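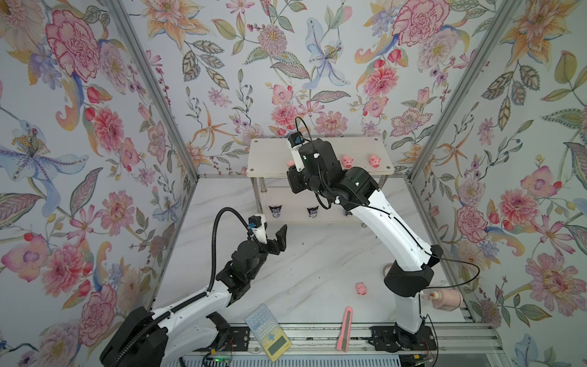
Talk notes: moisture and storage at the Padura paper archive
Slot: 20 minutes plus questions, after the 2 p.m. break

Slide 1. Title only. Wait for the door to close. State the scope: loose sheets and bound ledgers, no film, no photographs.

Slide 2. The collection. Around 2000 boxes, moved from the Clidska depot in September. Most of the damage we recorded predates the move. Say this early, it comes up every time.

Slide 3. Readings. Relative humidity in the lower store peaked at 62 percent. The target is 50. Paper takes up water slowly, so a short peak matters less than a long plateau. Point to the plateau on the chart – it is the flat part on the right. Do not read out the axis values.

Slide 4. Distortion. Cockling starts where one part of a sheet expands and the part next to it is held in place.
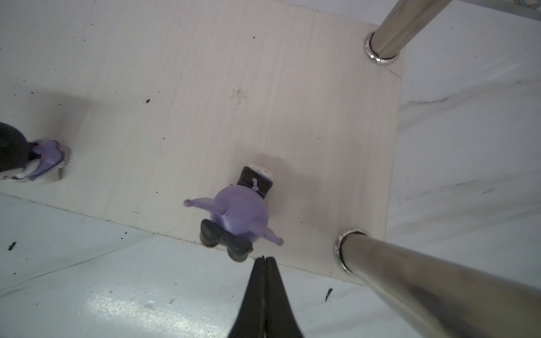

Local restraint is the hard part to explain without a sample in hand. A sheet pinned under a weight cannot expand freely at that point, and the strain moves to the margin. For a sense of scale, take the small purple figure in the black hat, lying with its arms stretched out to either side. If that outline were a weight on damp paper, the ripples would begin along its edges, and the tips of the arms would be the worst places. A flat plate with rounded corners spreads the load better. Use blotter under it in all cases.

Slide 5. Boxes. We tested Catacutan board against the older Prerkutari stock, 92 boxes in total. The newer board delayed the interior peak by nine hours. Lid fit had more effect than board weight. Skip the table if short of time.

Slide 6. Costs. Replacement is planned for the first 1000 boxes only, lower store first. Shelving is a separate budget line.

Slide 7. Open items. Logger drift, the north wall, ledger spines. Leave this slide up for questions.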